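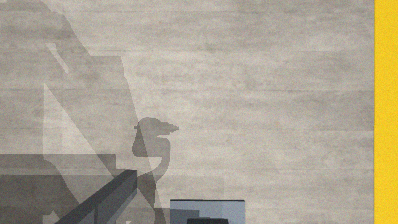

The simulator's view at the Hesel open day, with the blue block at the bottom and the arm drawn see-through on the left.

Out and about: an afternoon with the robots at Hesel

Members who signed up for the trip to the Hesel workshop were promised a robot demonstration, tea and a biscuit. We got all of them, though in the reverse order, and the biscuit was the only item that ran to time.

Our host was Melati Ismail, who looks after the training side at Hesel and has plainly given the talk before. She started us off in front of a screen. Before the real arm is let loose on anything you could dent, its moves are tried on a simulated one, and most of the first hour was spent watching a drawing of a robot think about a block.

I say a drawing. Much of the arm is shown as grey glass, so that you can see the surface through it, and the pieces overlap until you lose track of which bit is which. One part looked so much like a swan's neck that our end of the room called it the swan for the rest of the day. Melati said she would never be able to unsee it and did not sound grateful. The dark bar sticking up from the bottom corner is likely a finger of the gripper, if I followed her properly. The yellow strip down the right-hand side I forgot to ask about.

The task was to pick up the block and put it down again somewhere else. My grandson managed this at ten months and was not given a grant. Melati took the remark well and told us that the simulated arm had been through 200 tries that morning before we had parked. She let two of us have a go with the hand controls. Selvaraj Samarakoon, who drove the minibus there without touching a kerb, sent the gripper straight past the block and off towards the yellow. I did rather worse and have asked for it not to be minuted.

After tea we moved next door for the real arm, a Benkirane, which lives behind a rail and is a good deal noisier than its portrait. It picked up a block. It put it down. There was applause, some of it from people who had sat stony-faced through the whole of our Christmas concert. On the second run it stopped halfway and waited with great dignity until someone pressed a button.

Questions went on for 20 minutes. Would it do ironing? No. Could it be taught to? Possibly, but not by Hesel. Did it mind being switched off? Melati said it had not raised the matter.

Our thanks to her and to everyone there for putting up with us. The next outing is in May, to the Vendwood sawmill, and there are 2 seats left on the minibus. Flat shoes, please, and whoever left a green umbrella at Hesel can collect it from Selvaraj.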